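Local Procurement Preferences and Small Suppliers: A Case Study of Virkitska Shire
Student project report, Public Policy and Administration

Background

Our group was asked to look at a local government policy that claims to help small business and to work out whether it does. We picked the local supplier preference in Virkitska Shire, mostly because Gianni Mancuso grew up there and already had opinions about it.

The policy is simple on paper. When the shire buys goods or services, a bidder with its main premises inside the boundary gets its price discounted for comparison purposes. A local bid can be somewhat dearer than an outside one and still win. The shire pays the full price, and the difference comes out of rates. Councillors have described this as "keeping money in town", a phrase that appears in the minutes so often that we stopped marking it.

I should say at the start that I went in doubtful and came out more so. Ada Ruggiero went in fairly sympathetic. Where we still disagree, I have tried to put her side fairly, and she has read this draft.

What we were trying to find out

We had two questions. Does the preference change who wins? And if it does, are the winners the small family businesses that councillors talk about when they defend it?

The second question turned out to be harder, as the shire does not record the size of the businesses it buys from. It records whether they are local. Those are separate things, and a good deal of the public argument treats them as the same. 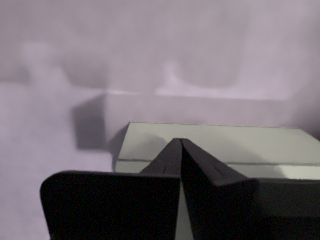
Our main source was the shire's contracts register, which lists every purchase above 4,000 dollars with the supplier's name, the amount and a one-line purpose. Purchases under that amount are made on a purchasing card and are not published. We asked for them and were told that pulling them together would be an unreasonable use of staff time. That may be true. It is also convenient, as the small purchases are exactly where you would expect to find the small suppliers.

The register itself was messier than we hoped. The same firm appears under different spellings. Some purposes are useful ("resheeting, north road") and some are not ("services"). Gianni spent most of a Tuesday matching names to the public business register, and we left out 2 entries that we could not match to anybody.

What the register shows

The largest local winner by value is Tronavo, which does road and drainage work. Tronavo has a yard on the edge of the main town and is therefore local. Its parent company is in the capital. Nothing about this breaks the rules, and the people who work in the yard presumably do live nearby, but it is a long way from the corner hardware shop in the council's newsletter.

Next is Stakeo, which supplies temporary fencing, signs and event equipment. Stakeo moved its registered office into the shire in January, shortly before the events contract came up for renewal. We do not claim one caused the other. We do note that the policy asks for a "principal place of business" and that the form has a single tick box for it, with no request for proof. When we asked a procurement officer how the box was checked, we were told that bidders are trusted to fill in the form correctly.

Testa, a cleaning business run by a couple and their adult daughter, is the one that best fits the council's description. It won its contract at a price that would have been the lowest even without the preference. In other words, the business the policy is meant for did not need it on that occasion. One case proves very little, and I would not want to build an argument on it, but it was the only one of the larger contracts where the evaluation sheet showed us enough to tell.

For the others, the sheets we received had the losing prices blacked out as commercially sensitive. Without those prices no outsider can say whether the preference decided the result, or what it cost. I find it hard to accept that a policy paid for by ratepayers can have its price hidden from them for this reason. The winning prices are published, after all, and the sky has not fallen in. 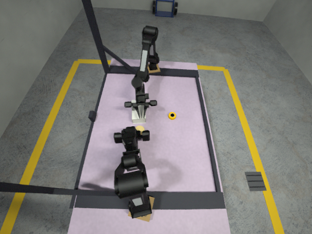

Ada Ruggiero disagrees with me here. Losing bidders in a small place have to bid again next year against the same rivals, she argues, and if their prices are printed they will either stop bidding or start bidding in step with each other. She would rather the shire published one total for the whole year, showing what the preference had cost, and left the individual bids alone.

I think that is a fair compromise and we have put it in the recommendations. My reservation is that a single total depends on the shire doing the sum, and doing it the same way each year. Its record with the newsletter figures is not encouraging.

The jobs claim

The council's newsletter says the preference "supports 400 local jobs". We tried to trace this number. It comes from a consultant's summary which multiplied total local spending by a factor taken from a state-wide model. The model counts all local spending, including everything that would have gone to local firms anyway. So the figure answers the question of how many jobs go along with the shire buying things. It does not answer how many exist thanks to the preference, and nobody we asked was able to give us that second number.

An earlier version of the same newsletter said 900. We asked what had changed between the two and have not had a reply. 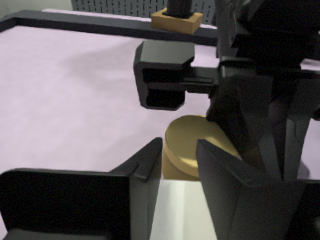

There is also the matter of who pays. Every ratepayer covers the higher prices, including the small businesses that never sell anything to the shire, and that is most of them. A café owner we spoke to had not heard of the policy. She asked whether it applied to sandwiches. (Catering is bought on the purchasing card, so as far as we can tell it does not apply.)

The honest case in favour, as I understand it, is that local firms know the roads and turn up faster when something goes wrong, and that a shire with no local contractors left would be at the mercy of whoever was willing to drive out. Gianni put some weight on this and described a flood when he was at school. I accept that response time is worth paying for. But it could be written into a contract directly and scored, with outside firms free to meet it if they can. A discount based on an address is a clumsy way to buy a quick call-out.

Limits of this report

We looked at one shire and one register. Our interviews were short and the people who agreed to talk were the ones with something to say. We did not speak to anyone at Stakeo or Tronavo; both were emailed and neither answered before our deadline. The blacked-out prices mean our first question is mostly unanswered.

Recommendations

The shire should publish the yearly cost of the preference as a single total, along with the method used to reach it.

Bidders claiming to be local should have to show a lease, rates notice or payroll record for the address.

The register should record business size, so that claims about small business can be checked.

The jobs figure should be dropped from council material until someone can explain it.

Gianni wanted a fifth recommendation, a review date after which the preference lapses unless council votes to keep it. Ada thought this went beyond what our evidence supports. We have left it out of the list, though I would vote for it.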